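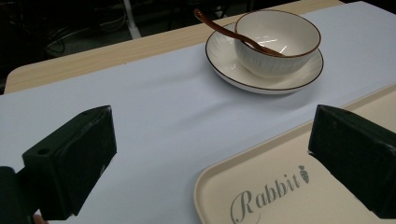
Quinta, 16h10. Caderno do clube, bancada 2

Tarefa de hoje: "arrumar a mesa". Tigela, pires, colher, tabuleiro. Objectivo da equipa para a prova de dezembro é ter isto tudo gravado à mão antes de treinar seja o que for no Grerkari. A Ursina (Grabner) a operar, eu a anotar, o Gun-woo no portátil.

Ordem combinada no quadro:
colher sai da tigela
tigela + pires para o tabuleiro
colher pousada no tabuleiro, do lado direito
mãos fora, fim do episódio

Primeira sessão 8 episódios, depois paragem porque o disco do portátil encheu. Outra vez. Apagar a pasta "testes_velhos", a Wubit diz que já copiou tudo para o Dondisitz mas não confirmei. CONFIRMAR antes de apagar.

Notas soltas:

- colher é o problema. Cabo fino e brilhante, roda nos dedos quando se aperta a meio. Ursina experimentou pegar mais perto da ponta, melhor mas depois a parte de baixo balança e bate na borda da tigela.
- papel por baixo faz vincos quando se arrasta o pires. Fita cola nos cantos? pedir à Precious
- os dedos pretos já têm riscos, nada de grave, passar um pano e ver se a folga é a mesma nos dois lados
- tabuleiro: marcar a posição a lápis no papel. Entre o episódio 3 e o 4 alguém o rodou e ninguem apontou
- começar SEMPRE com as garras abertas, o Gun-woo teve de cortar dois inícios

A Sosina passou às 16h40 e perguntou porque é que não usamos só uma mão. Discussão de dez minutos. Ficou: a esquerda trata da colher, a direita do resto. Se a direita não tiver nada que fazer espera aberta ao lado do tabuleiro, não anda a passear por cima da mesa. No vídeo de teste da semana passada passeava imenso e o modelo aprendeu isso, claro.

Segunda sessão, 17h05. Troca: opera a Precious. Mais lenta mas muito mais regular, pausa pequena antes de cada pega. O Gun-woo gosta porque os cortes ficam fáceis. Eu também prefiro, a Ursina acha que vai dar um robô com sono.

Fez 10 seguidos sem parar. Um deles com a colher a cair no papel, ficou guardado com etiqueta "queda", não deitar fora. 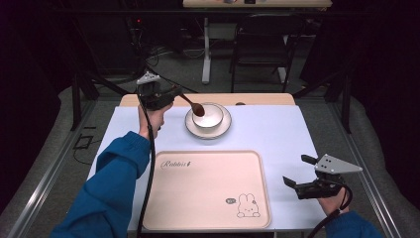 Os episódios com queda contam para o treino?
Para já ficam à parte, na pasta "queda". Só entram se a colher for apanhada outra vez e a tarefa chegar ao fim; os outros servem para mostrar na apresentação e mais nada.

Contas: no total do clube vamos em 407, somando as outras bancadas. A Wubit queria chegar aos mil antes das férias, não estou a ver como, com uma sessão por semana. Falar com a turma da Sosina, eles têm a sala livre de manhã.

Cabos: o da esquerda cai a direito por cima da mesa e puxa quando se levanta o braço. Tentar prender ao ombro ou passar por trás. O da direita enrola-se no pulso, a Precious queixou-se. Abraçadeiras de velcro na caixa do Caron, acho.

Para a próxima:
- fita nos cantos do papel
- marca a lápis do tabuleiro
- disco!! (ver Dondisitz primeiro)
- escrever os nomes dos ficheiros com o nome de quem opera, hoje ficou tudo "sessao_nova"
- Gun-woo vê se os marcadores se lêem bem quando a mão roda muito
- quem leva as chaves

17h50 arrumado, falta varrer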